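The Spare Key

I moved to Drumero in February, which tells you how much thought I'd put into it. The rain came in sideways off the harbour, the chip shop was shut until Easter, and the flat smelled of somebody else's soup. But it was cheap, and it was a four-hour drive from everyone I'd ever worked with, and at the time that was all I wanted from a place.

The woman downstairs had lived there 18 years. I never got her name in the first week and after that it felt too late to ask, you know how it goes, so in my head she was Downstairs. She knocked on my second evening with a key on a bit of green string.

"That's mine," she said. "You keep it and I'll keep yours."

I said I didn't have a spare.

"Then get one cut," she said, and went back down, holding the rail with both hands.

I didn't get one cut. I'd come all that way so that people couldn't walk in on me - I wasn't about to start handing out keys! I put hers in the drawer with the takeaway menus and forgot it. When she passed me on the stairs she'd say "Key?" and I'd say "Oh, yes, sorry, this week," and off I'd go to the bus feeling about nine years old.

I'd found work at Clarnell by then, the big hall on the ring road where firms hired space for training days and trade shows. My job was the front desk. I signed people in, gave them their passes, and told them where the toilets were, mostly in that order. At night everybody was meant to hand their pass back and I was meant to hang it up, and you'd be amazed how many grown adults went home with theirs still round their necks. I used to ring them up. I was quite fierce about it, too. I'd tell them that a thing you've been lent isn't yours to forget about, and then I'd go home to the drawer with the menus in it.

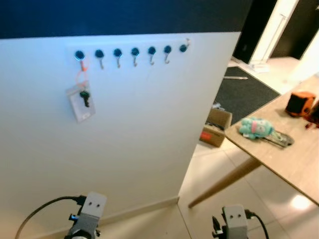 Photo: Clarnell front desk, 29 Apr 2025

The day it all happened was a busy one. Coltel had the main hall and they'd brought 2000 leaflets and not enough chairs. I'd been on my feet since seven and I got home wanting toast and silence, and I got halfway up the stairs before I noticed her milk was still on the mat.

Now, she was a woman who took her milk in at six. I knew this because the door stuck and she kicked it. I'd complained about that kick, in my head, every morning for weeks, and I stood there trying to remember if I'd heard it that morning and I couldn't.

I knocked. I called through the letter box, and felt daft, because what do you call when you don't know the name? "Hello, it's upstairs," I said. Nothing came back but the radio, turned down low, a man going on about fishing.

So I ran up and tipped the whole drawer out on the kitchen floor. Menus, batteries, a Lavoie soap coupon that I'd carried through three house moves, and the green string, at last, wrapped round a fork.

She was on the floor of the back room with a cushion under her head. She'd pulled it off the settee herself. She looked up at me and she was furious.

"You took your time," she said.

It was her hip. I rang for the ambulance and then I sat down on the carpet next to her, and we listened to the man finish about the fishing. She wanted a cup of tea and I wouldn't give her one in case they had to operate, and she called me something I hadn't heard since school. I held her hand anyway. It weighed hardly anything.

"Did you get it cut?" she said, when the blue lights came across the ceiling.

"Tomorrow," I said.

"You said that in the winter."

I went in my lunch break. The man at the heel bar charged me far too much and tried to sell me a torch, and I was so pleased with myself I nearly bought it. Then I caught the 18 bus up to the hospital, with the new key in my coat pocket and a bag of grapes (I know, but what else do you take?), and the nurse on the ward asked who I was here to see.

"I'm from upstairs," I said.

She ran her pen down the list, then looked over the top of it at the far bed, where somebody was already waving.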